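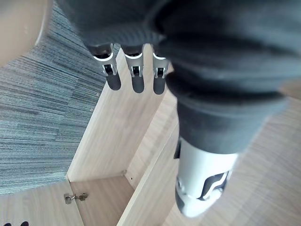 Jivoro Barrel Thief, Glass, Long

In stock. Ships from the Itum warehouse, orders in before noon go out same day.

Borosilicate glass wine thief for pulling samples out of barrels, demijohns and carboys. 19 inches end to end. Fits any standard bung hole with room to spare. Thumb hole at the top, finger loop on the side so it doesn't go swimming.

New this season: thicker wall at the tip. The old one chipped if you so much as looked at it wrong. We heard you.

What you get
1 glass thief, long
1 cleaning brush, nylon
1 storage tube with cap (plastic, not pretty, works)

Specs
Length: 19 in
Sample size: 100 ml when full
Glass: borosilicate, clear
Markings: none. If you want graduations get the Zhuravel version, separate page
Dishwasher: no. Please.

How to use
Rinse with sulfite solution. Lower it in slow, thumb off. Wait for the level to settle. Thumb on, lift, let it run into the glass. Top up the barrel afterward, and put the bung back in before you start tasting and forget. For reds on heavy lees stay in the top half of the barrel or you'll pull mud.

Sizes
Short fits carboys and small kegs. Long is for full size barrels, Burgundy or Bordeaux shape, both fine. If your barrels are racked two high and the ceiling is low, get the short. The long one needs headroom to come out straight and people do snap them on the beam.

Cleaning
Hot water and the brush, right away. Dried red is a pain to get out of the tip. Percarbonate soak if its been sitting. No bleach. Hang it tip down or store in the tube once dry.

Goes with
Brerum silicone bungs, solid or vented
Brerum topping can, stainless
Sample bottles, 100 ml, case
Spare brush, 2 pack

Shipping and breakage
Glass ships double boxed. If it shows up broken send a photo of the box and the peices within 2 days and we send another, no need to mail anything back. Broke it yourself? Can't help there, but spare brushes and tubes are sold seperately so you don't need to buy the whole set again.

Case pricing for wineries and custom crush places, use the trade form. Tasting rooms too. Tax ID needed.

Questions we get
Does it work for spirits? Yes, glass doesn't care.
Is the loop strong enough to hang it by? Empty, yes. Full, keep your hand on it.
Steel version? June, if the supplier holds to it. Same length, no tube.
Can you etch our name on it? Not on the long one right now.

Page updated 8th April. Prices good until the next shipment lands.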